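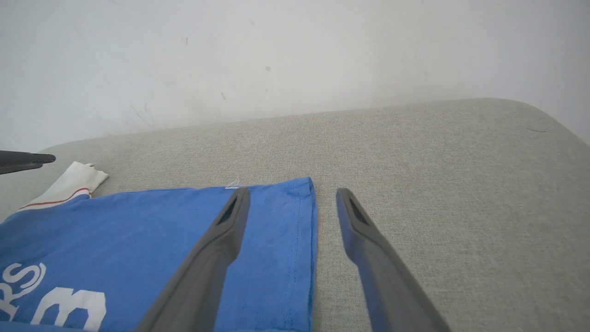
Omora 628 Finger Set for Garment Handling
Sold by Ornalgate. Fits Lamari folding cells and Lamari single-arm stations.

Price on request
Lead time: ask when you order, as it changes with the season
Sold as a matched pair only

Overview

The Omora 628 is a pair of tapered gripper fingers for picking, folding and moving clothing. It is the standard finger set on the Lamari cell and the one we recommend for T-shirts, sports shirts, light knitwear, pillowcases and hand towels. The finish is matte charcoal with beveled edges, and there is a recessed slot near each tip.

The fingers work with the wrist camera left in its normal place. Both tips stay in view when the gripper is open, so the operator can check the grip point on the cell screen without walking up to the arm.

Most customers who buy this set are replacing worn fingers on a cell they already have. The rest of this page covers fitting, camera setup, the work surface and routine care. If you are ordering a complete cell, your installer will do the first part with you and you can skip ahead to Care.

What's in the box

Left finger and right finger, marked L and R on the mounting face
Mounting screws, plus a spare
Hex key
Soft brush for the slots
Setting gauge, 60 mm
Printed fitting sheet

The gripper body, the wrist bracket and the camera are not included. The camera cable is also separate. If yours is more than a couple of years old, order a new one at the same time, since you will have the bracket open anyway.

Fitting

Stop the cell and move the arm to the service position. Switch off power at the cabinet and lock it. The gripper will hold its last position with the power off, so open it fully first.

Take the old fingers off one at a time. Wipe the mounting faces with a dry cloth. Lint packs into the corners of the mount and will hold a new finger slightly off true, enough to see at the tip.

Put the left finger on first, then the right. Run all the screws in by hand before tightening any of them. The torque is 4 Nm. Tighten in two passes, going corner to corner. Do not use thread lock on these. We have seen a number of mounts come back to the bench with stripped threads, and in nearly all of them somebody had used it.

With both fingers on, close the gripper slowly from the service screen and look at the tips from the side. They should meet evenly across their width. If one sits ahead of the other, back the screws off and seat that finger again. Swapping L and R will not cure it and will put the bevels on the wrong side.

Open the gripper and check the gap with the setting gauge. Enter the value under Tool, Finger Set, Open Width. Then choose 628 from the finger list. Older cell software shows this set as "Omora long"; pick that one.

Camera setup

The wrist camera needs a short recalibration after any finger change, including a change from one Omora 628 set to another. Clean the lens first. Use a lens cloth, never a shop rag, and don't spray anything at the camera.

The calibration routine is under Tool, Camera, Relearn Fingers. The arm lifts away from the table, opens and closes the gripper, and stores where the tips appear at each width. Keep the table clear while it runs. When it finishes, the screen shows an outline drawn over each finger. The outlines should follow the edges from the base up to the tip. Some blur near the base is normal, as that part of the finger is very close to the lens.

If the outline follows one finger well and drifts off the other, check the camera bracket before you repeat the routine. A bracket that has been knocked gives exactly this result, and running the routine again will only store the error. There is a line scribed on the bracket and another on the wrist. Bring them together, tighten, and start over.

Lighting matters more than people expect. Even, diffuse light is what you want. A single bright lamp to one side throws the finger shadow onto the garment, and the software can take the shadow line for a fold. If the cell is near a window, fit a blind.

Work surface

The 628 fingers are made to press lightly into the surface as they slide under an edge. They do this best on something with a little give. A padded, fabric-covered top works well and is what we supply with the Lamari station. A flat woven cover is fine. Avoid anything with a loop or a deep pile, which catches the tips.

Light, neutral covers give the camera the best contrast with most clothing. For a load that is mainly white or cream, change to the dark cover and tell the cell under Surface, Color.

Some sites run on a bare steel or laminate top. The fingers will work there, but you need to raise the touch height a little and expect to change the tips sooner.

Check the cover at the start of each shift. Hairs, loose threads and bits of label stock should come off with a lint roller. Small specks do no harm to the grip, though a long dark thread near a garment edge can confuse the edge finder. Look at the corners of the pad too. Where the cover turns down over a rounded corner it can work loose and ride up, and then the height map is wrong on that side. Pull it flat and clip it underneath.

Leave a clear strip between the pad and any wall or panel behind it. The arm needs the room on the back fold, and a scuffed panel usually means the safe zone was drawn too close.

Grip settings for common items

Plain T-shirts: start with the Light profile. The pick point should be just inside the edge, with one finger over the garment and the other over the bare surface beside it. If the gripper comes away with only the top layer, lower the touch height one step at a time.

Sports shirts with printed numbers or names: use the Print profile, which keeps the fingers off large printed areas where it can. Old prints crack, and a tip dragged across a cracked print will lift flakes. If the garment has been folded so that the print runs right to the edge, choose another side to pick from.

Ribbed cuffs and collars in a contrasting color: turn on Trim Check. Without it, a white cuff lying at the corner of a colored shirt may be read as a second garment. Trim Check adds a short pause to each cycle. You can leave it off for plain stock.

Loose threads: no setting needed. The edge finder ignores fine threads on an otherwise straight edge. If a garment is rejected over and over at the same spot, take it out and look at it by hand.

Items with heavy zippers or metal buttons: these fingers are not suitable. Ask us about the wide set.

Care

Daily. Brush out the slots near the tips with the brush supplied. Wipe both fingers with a dry cloth. Wipe the lens.

Every 100 running hours. Check screw torque. Run a fingertip along the bevels and feel for nicks. A small nick can be dressed with fine abrasive paper, working along the edge and never across it. A nick you can catch a nail in means a new set. Check that the camera cable moves freely through the full wrist turn and isn't rubbing on the bracket.

Each spring. We suggest a full service in March, before the busy season for most laundries and uniform shops. This covers the gripper slide, the wrist seal, the bracket and the camera cable. It can be done on site.

Do not wash the fingers in solvent. Do not oil the slide with anything from the general stores; use the grease named on the label inside the cabinet door. Oil creeps, gets onto the fingers, and from there onto the customer's clothes.

Always change both fingers together. They wear at different rates, as one does more of the sliding under, and a new finger next to an old one will not meet it properly at the tip.

Faults and what to check

Gripper drops the garment partway through a fold
Look for lint in the slots first. After that check the closing force, then the tips for wear.

Creases where the fingers held the cloth
Closing force is set too high for the fabric. Go down one step. If it was fine last week on the same stock, someone has changed the profile.

Tips touch the pad too hard
The cover has been replaced and the height map was not rerun. Run Surface, Map Height.

Cell stops with "Finger not found"
Dirty lens, or light from one side. If both are good, run Relearn Fingers.

Cell stops with "Object in view"
Something has been left in the camera's sight. Check the table and the second arm's park position if your station has two arms. An arm parked too far in can show its tip at the side of the view and hold up the first arm. Move the park point outward and save it under the same name.

Fingers squeak on closing
Usually the slide and not the fingers. Book a service.

Fit and compatibility

Lamari folding cell, all versions: yes
Lamari single-arm station: yes
Lamari two-arm station: yes, order one set per arm
Hirano wrist bracket: yes, with the adapter plate, sold separately
Other makes: send us a drawing of the mounting face before ordering

Returns

Unused sets can be returned in the original box. Once a finger has been bolted on we can't take it back as new, unless it was faulty when it arrived. Keep the old fingers until the new set has run a full shift.

Service contacts

Fitting and calibration questions: Nomvula Msimang, field service
Spares and orders: Sipho Gumede
Training for operators: Peninah Mrema

Please have the cell serial number ready. It is on the plate inside the cabinet door, next to the grease label.

Page last revised Monday, June 4, 2018. Torque value and Hirano bracket note updated – older printed fitting sheets should be thrown away.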